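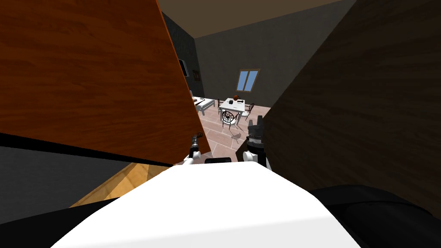

Cabinet door, open

Minutes, Undow Owners Group, October meeting

Present: Zarmeena Jadoon (chair), Fuad Tamiru, Ayantu Tamiru, Mandla Hlongwane. Apologies: Wondimu Mekonnen.

1. Last minutes agreed with two corrections.

2. Charging cable recall. Fuad has spoken to Drestitz. Nine members have the older cable and three have had it replaced. Dinsa dealers will fit the rest at no charge, but members must book themselves.

3. Winter range. Mandla reported a clear drop on the Fudow wagon with the heater on. Ayantu asked for tire pressures to be logged too – agreed.

4. Spring drive. Route held over until Wondimu is back.

Action: Fuad to email members about the cable.

Closed 9 p.m.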